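アーム作業台(格子テープ仕様)
共同工房Wirby 設備ページ/分類:ロボット・自動化/最終更新 2022年9月7日

会員が共同で組んだ、卓上作業用のロボットアームと作業台です。長い台の上に紙を敷き、青いテープで格子を引いてあります。小物をつかんで別の場所に置く、器に入れる、器から出すといった動作の練習と記録に使えます。製作は7月に始め、現在は予約制で公開しています。台の設計と配線はSylvie MacPhersonが担当しました。

利用条件
対象:工房の安全講習とアーム講習を両方受けた会員
利用料:30分 700円
消耗品費:1回 200円(敷き紙、テープ、清掃用品)
ペンダントの鍵の預り金:1000円(返却時に全額返金)
予約:受付の予約表、または会員ページから
見学:無料。操作はできません

台の構成
アームは銀色のリンクと水色の関節キャップの機種で、手首に黒い二本指グリッパーを付けています。グリッパーへのケーブルは手首の上を回して配線し、リンクには黒いバンドで留めてあります。バンドの位置は関節をいっぱいに曲げたときにケーブルが張らないように決めたので、外したり、ずらしたりしないでください。
手首にはカメラも付いており、真下の台面を近くから見ることができます。位置合わせはこのカメラの映像とテープの線で行います。台の脇の骨組みはアルミフレームで、筋交いはBarreraの規格品に合わせて切りました。台上の白い支柱は角形のベースを台に直接ボルト留めしています。支柱に物を掛けたり、手をついて体重をかけたりしないでください。
台と平行に白い机があり、キーボード、マウス、ティーチペンダントはこちらに置きます。

格子テープについて
格子は目盛りの代わりです。作業の開始位置を「どの区画のどの辺に寄せるか」で書いておくと、別の日に別の人が使っても同じ配置に戻せます。区画はどれも四角形ですが、大きさはそろっていません。手前はアームの可動範囲に合わせて大きく取り、奥は細かく割りました。
貼る順番は縦が先、横が後です。交点ではテープが二重になり、そのぶん色が濃く見えます。手首カメラの映像で十字を探すときは、この重なりを目安にしてください。
テープはRandikの紙用を使っています。布テープに替えると、はがすときに敷き紙ごと破れます。最初の敷き紙はこれで駄目にしました。
縁の浮きや小さな裂けは、線の読み取りに差し支えなければそのまま使っています。指でこすって戻らないものだけ張り替えてください。上から重ね貼りすると線の幅が変わるので、その一本をはがして貼り直します。
照明は上から当たります。アームや支柱の影が台面に落ちるため、映像の明るさだけで線を判定する設定は避けてください。青の色味で拾うほうが安定します。細かなほこりも白い点で映ります。使用前に乾いた刷毛で掃いてください。

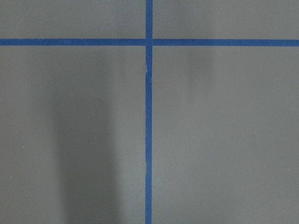
使い方
1.予約時刻になったら受付でペンダントの鍵を受け取り、預り金を払います。
2.台の上に前の人の物が残っていないか確認します。残っていれば受付横の棚に移してください。
3.非常停止ボタンを押し、効くことを確かめてから解除します。ペンダントの隅にある赤い丸ボタンです。
4.電源を入れ、原点復帰を行います。このときアームは大きく動くことがあります。机側に下がって待ちます。
5.手首カメラで基準の十字を映し、画面中の十字と登録位置のずれを記録表に書きます。
6.対象物と器を置きます。区画の番号と寄せた辺も記録表に書きます。
7.初めての動作は必ず低速で通します。
8.終わったらアームを待機姿勢に戻し、電源を切ってから対象物を片付けます。

貸し出し用の小物
白いカップ、縁のある白い丸皿、木の積み木、スポンジの立方体、空き缶があります。果物や野菜は各自で持ち込み、終了後に持ち帰ってください。傷んだものは台に載せないでください。
ガラス器と刃物は使えません。水を入れた容器も不可です。敷き紙が波打つと格子がずれて、次の人が位置合わせからやり直すことになります。

作業例:カップと果物
講習の最後に行う課題です。カップを台に置き、グリッパーを真上から下ろして、果物をはさむ位置で止めます。指がカップの縁に当たりやすいので、降下の前に手首カメラで縁の内側を確認します。果物の大きさは毎回違うため、開き幅は登録値のまま使わず、その都度合わせてください。
皿はカップから少し離し、テープの線の近くに置きます。線に近いほうが座標を読みやすく、置き直しも楽です。
手首を傾けたまま下ろすと、指の片側だけが先に入ります。斜めになっていたら一度上げて、手首の向きを直してから再度下ろします。押し込んで合わせることは禁止です。
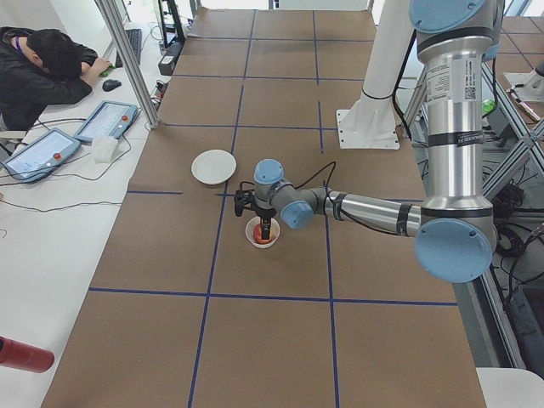

カップ課題。白いカップの中の赤いりんごにグリッパーの指がかかる位置。奥は白い皿。

お手入れ
敷き紙は汚れたら交換します。交換は講習担当が行うので、利用者は記録表の備考欄に「紙」とだけ書いてください。
グリッパーの指先は乾いた布で拭きます。アルコールは使わないでください。
床のケーブルは踏まないよう、台の奥側を通り抜けずに机側から回ってください。ケーブルカバーはFakoの製品を取り寄せ中です。届いたらこのページに書きます。

よくある連絡
・ペンダントの画面が消えたまま戻らない:鍵を抜いて受付へ。自分でコネクタを抜き差ししないでください。
・十字の登録位置が大きくずれている:敷き紙が動いている可能性があります。紙の四隅を見て、ずれていたら利用を中止し、備考欄に記入します。この場合の利用料は返金します。
・グリッパーが開かない:手首の上のケーブルが関節に挟まっていないか見ます。挟まっていたら電源を切り、担当を呼んでください。
・自作の指先を付けたい:図面と重さを添えて担当まで。取り付けは担当が立ち会う日に限ります。
・記録した映像を持ち帰りたい:可能です。保存用の媒体は各自で用意してください。ほかの会員が映っている場合は本人に確認してください。

問い合わせ:Wirby受付、アーム作業台担当 Sylvie MacPherson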